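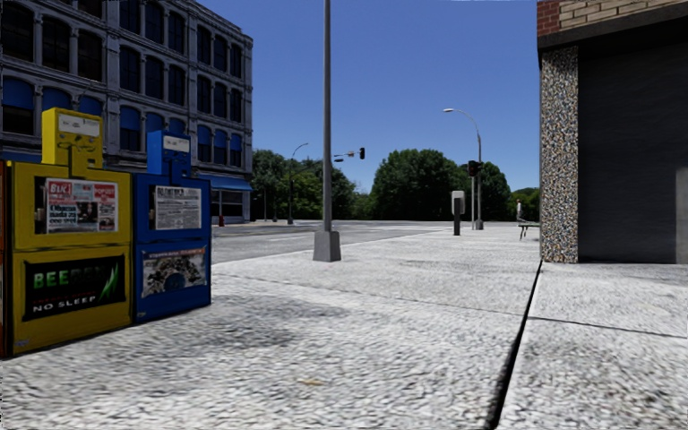

What changes for people when the delivery work at a company gets automated?

Mostly the hours, and which part of the job you worry about. The lifting goes away first, and a lot of watching and deciding moves in.

I got that from Dima Bitar, who has been at Jurnen for 14 years and now looks after the sidewalk routes for Pakidus, their delivery robot. We talked on a Monday over very bad coffee, and I could have stayed all day!

She used to drive a van. Now she spends her mornings in simulation, running the robot down made-up streets before it goes near a real one. "I know how to read a sidewalk," she told me. "Newspaper boxes, light poles, a bench by the corner – you've walked around those your whole life, and the software hasn't."

The depot on Skastgate has 83 people, and 7 of them do what Dima does. They went through 246 test runs in February alone (she keeps her own tally in a notebook, in pencil). Did anyone lose work over it? "Two drivers left before it started. They didn't like where it was going, and I get that. The rest of us got retrained, and some enjoy it more than others."

What does she miss? "The customers at Chávez, the bakery. They used to hand me a roll through the van window." Her back is better, she said, but her eyes are worse, and she's asked for a longer break after lunch. She's still waiting to hear about that one.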